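Paper cup storage, revisited

Posted 1 April 2021

The cup situation in the workroom had been bothering me since July. We buy paper cups in sleeves, the sleeve gets torn open at one end, and within a day the cups are spread along the table, in the sink and on top of the printer. The sleeve falls over. Cups roll onto the floor and go in the bin unused.

I looked at three ways of fixing this.

The first was a wall-mounted tube dispenser, the Tenov. It holds a full sleeve and releases one cup at a time from the bottom. In practice it releases one or two, depending on how tightly the cups are nested, and the rim catches if you pull at an angle. It also needs to be screwed to something solid, and our walls are plasterboard with no stud where I wanted it. It went back.

The second was a drawer. Cups on their sides in a drawer take up a ridiculous amount of room, and people leave the drawer open.

The third was a freestanding cup holder from Noma. It takes up very little of the table and can be moved when the surface is needed for something else. There is nothing to mount and nothing to jam. This is the one I kept.

Some notes on using it.

Cup size matters more than the packaging suggests. Molness cups have a slightly wider rim than the Fonseca ones, and mixing the two gives you a stack that leans. Pick one and stay with it. I went with Fonseca on price: a carton of 2,000 lasts us long enough that I don't have to think about it.

Keep the stand toward the middle of the table. Near the edge it gets knocked by elbows and bags. In the middle it can be reached from either side, and there is still room to set single cups down next to it.
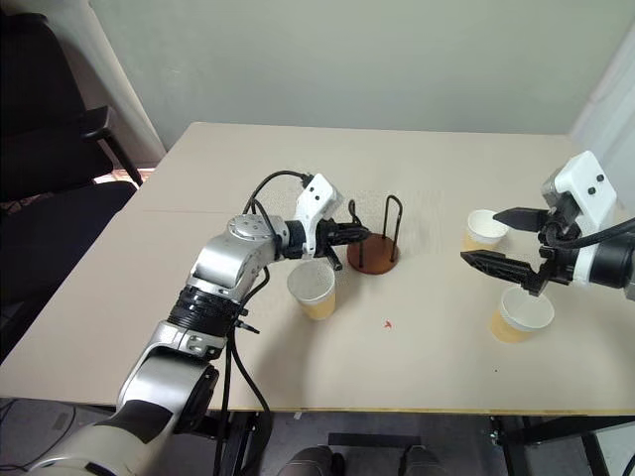
Stacking goes faster if the loose cups are all standing upright before you start. Pick each one up by the wall, well below the rim – a squeezed rim goes oval and the next cup won't seat properly. Lower it straight down and let go. Pushing cups together to save height is a false economy, as they then come off in pairs and you're back to the Tenov problem.

Wipe the tabletop before refilling. Any coffee ring ends up on the bottom of a clean cup and then inside the one below it.

I may still look for a lid or cover for dust. The stand doesn't come with one, and the top cup of the stack is the one that suffers. For now I store the spare sleeves in the cupboard, closed end up, and only bring out one at a time.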